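Two Arms, One Tray
A student club in Brotitz has spent its year on a single lift

The robotics club at the Balogh school meets in a second-floor classroom that still has a periodic table on the wall. By 4:15 the desks have been pushed into pairs and the laptops are open. For most of the afternoon the loudest thing in the room is the radiator.

People who visit expect to see machines rolling across the floor. The club had those for years. It built line followers and a small cart that sorted bottle caps, and it took them to the regional meet at Fistholm every spring. This year the members voted to enter the simulation class, where everything happens on a screen until the final round and the judges look at the control code as closely as the result.

The task sounds simple. Two robot arms have to pick up a tray with a ball on it, hold it level, and set it back down. If the ball rolls off, the attempt scores nothing. If the tray comes down hard, points are lost. Each team submits one program, and the organizers run it 66 times with small changes to where the tray starts.

Hinata Nomura, who is in her last year, wrote most of the part that decides when the arms are ready to lift. She keeps a paper notebook of every setting she has changed and what it did. The early pages are mostly about timing. One arm would begin to rise a fraction of a second before the other, the tray would tip, and the ball would go straight to the low end.

"You can watch it happen and know exactly what is wrong and still not be able to fix it for a week," she said.
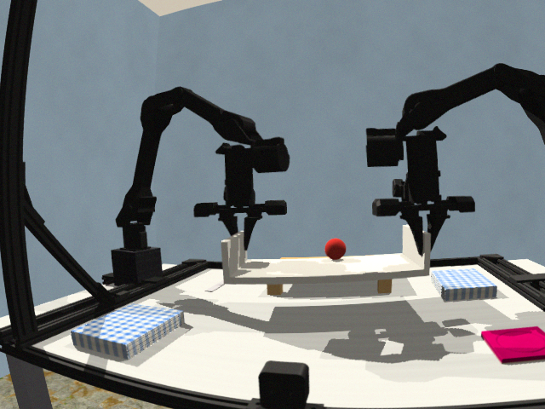
The tray between the two arms in the club's simulation, with the ball on board.

The club's first approach was to give each arm its own path and start both on the same signal. It worked when the tray was placed exactly where the program expected it. Move the tray a little and the paths no longer matched. By October the team had dropped that plan and started over with one path for the tray itself. Each arm now works out where its own fingers need to be from where the tray should be at that moment.

That change took most of two months. It meant learning some geometry that is not in the school's math course, and Ilona Borbély, the physics teacher who runs the club, spent several sessions at the whiteboard with a cafeteria tray and an orange. She does not write code for the students. She will tell them which chapter to read.

The runs are slow on the school's machines, so the team leaves them going overnight and reads the logs the next day. They have logged more than 2,000 attempts since they began. In the last full set of 66, the ball stayed on the tray in 51. The failures are now mostly in the approach, before the tray has moved at all. If the fingers come down a little off line, they touch the tray's end wall and nudge the whole thing sideways, and the grip that follows is a poor one.

So the current work is all about the moments before contact. The members have split it between them. Two of the younger students are testing how high the arms should wait before coming down. Another pair is looking at how wide to open the grippers. Nomura is rewriting the check that compares the two sides before either is allowed to close.
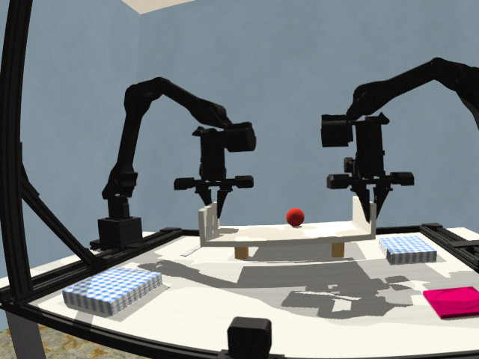 Borbély thinks the waiting is the most useful thing the club has learned. A program that pauses and checks, she said, "will beat a quick one over 66 runs, and it is also much easier to explain to a judge." The younger members are less sure. There is a time limit on each attempt, and the pause uses up a good part of it.

Money has been less of a problem than in other years. The simulator is free, and the club's largest expense so far has been the entry fee. A local firm, Prarnarham, gave it two used desktop computers, one of which now does nothing but overnight runs. The travel budget that used to go to crates and spare motors will pay for the bus.

There are 56 teams on this year's list. The ones that reach the final round get an afternoon to try their programs on a pair of real arms, and that worries the Balogh students more than the ranking does. A real ball may not roll the way theirs does, and real fingers can slip. Nomura has started a new section in the notebook for things to check if they get that far. It has a page and a half in it, and the first entry is to find out how heavy the ball is.

The club meets again after the exam break.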